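Druno Hand Tool Set-Up Guide
Section 7: Gathering Your First Examples

By now your hand tool is charged, the lens is clean, and the Flutach recorder software is running on the desk computer. If any of those is still giving you trouble, please go back to Section 6 before you go on. It's much nicer to sort out a sticky trigger now than halfway through a long afternoon of recording!

In this section you will record a first batch of short examples, which we call takes, of one simple job: picking something up from a table and setting it down somewhere else. We suggest 10 takes to begin with. That sounds like very little (and the full lesson in Section 9 asks for 400), but a small batch lets you find out how your hands, your table and your room get along with the recorder, and you can throw the whole lot away without tears.

7.1 Getting the table ready

1. Pick a table you can reach across comfortably, sitting or standing. Any everyday table will do.

2. Put out a handful of ordinary things. Try for a mix of shapes and sizes: something tall, something flat, something that rolls, something soft or awkward. Please don't line them up neatly. The learner needs to meet objects the way they turn up in real life, lying at odd angles and sometimes half behind each other.

3. Fix the printed marker card where the tool can see it from your starting position. Once it is up, leave it alone until the batch is finished.

4. Check your cables. Follow each one with your eyes from plug to plug, and make sure there is enough slack for your longest reach.

CAUTION: Keep open drinks, hot things and sharp blades off the table while you are learning. An empty cup is fine.

7.2 What the recorder sees

The lens on the tool is very wide, so the view comes out round and the straight edges bend. You will find a good deal of the room in it, along with parts of yourself. Your own takes will tilt and swing about as you move, and the learner copes with this very well.

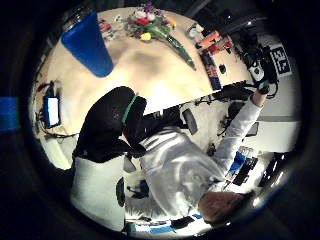

Both views show a tabletop with a mix of things on it, and a fair bit of the room besides. 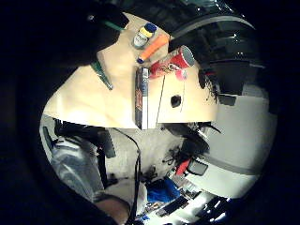

Please ask anyone who shares the room whether they are happy to be recorded before you press the button, and let them know when you are done. Frauke Ehlers, who wrote the first edition of this guide, kept a paper sign on the door for it, and we still think a paper sign is hard to beat.

7.3 Recording a take

1. Hold the tool in the hand you would normally use, with a loose grip. Squeezing hard makes your wrist shake, and the shake ends up in the take.

2. Point the tool at the marker card and wait for the short beep. If you don't hear one within a few seconds, move a little closer and try again.

3. Press the side button once. The light turns green.

4. Reach for your chosen object at an easy, steady pace - think of passing the salt to a guest. Close the fingers, lift, carry, and set the object down. Open the fingers fully before you back away.

5. Press the side button again. The light goes off and Flutach saves the take with the next number.

6. Move one or two things on the table, change where you start from, and go again.

NOTE: If you fumble, don't stop! Let go, reach again and finish the job. A take with a recovered fumble in it is worth keeping, and you can tag it "retry" in the list afterward. Only delete a take if the object left the table or the light went amber.

NOTE: Try not to cover the lens with your free hand. A brief crossing does no harm, but if the hand stays there through the whole grasp, the learner has little to go on.

7.4 Looking over your batch

Open the batch in Flutach and play every take through at normal speed. For each one, ask yourself whether you can see the fingers meet the object and whether you can see it come to rest. Mark the take "keep" if both are clear. If you end up with fewer than seven keepers, record a few more until you get there.

Maribel Palomino on our support desk likes to watch her batches with a cup of coffee and the sound off, and she swears she spots more that way. You may find your own habit.

If Flutach shows error 2406, the clock on the tool and the clock on the computer have drifted apart. Close the program, plug the tool into its dock for a minute or so, and open the batch again. Your takes are safe while you do this.

When you are happy with the list, choose Send to Learner and go on to Section 8.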